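Equipment Planning Engineer, Robotic Handling (fixed term, 9 months)

Flonel is hiring an engineer to prepare the purchase plan for its next group of robot arms. The post is based at the Fletatitz site and reports to Lurdes Peixoto. The plan covers 7 work cells and must be ready for budget review in February.

Duties: write technical specifications, request and compare quotes, estimate spare parts use, and keep the cost sheet current. The existing parts list has 1133 lines and needs to be checked against stock before any order is placed.

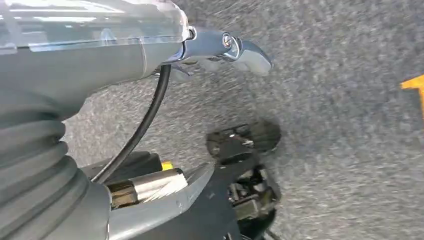 Spare parts are the weakest section of the current budget. Arms and controllers are priced from supplier quotes, but wear items were entered as a single lump sum. The new plan must list them separately, with a replacement interval and lead time for each. That includes flexible covers such as the grey ribbed bellows, the clear plastic cover along the arm, and exposed cables like the thin black one hanging below its end. Gripper parts go on a separate sheet.

Required: a degree or equivalent training in mechanical or electrical engineering, experience buying industrial equipment, and good spreadsheet skills. Travel to suppliers is up to 68 days over the contract.

Send a resume and one sample specification to Gareth Bickerstaff, Purchasing, by Jul 18, 2026. Technical questions go to Simão Veloso.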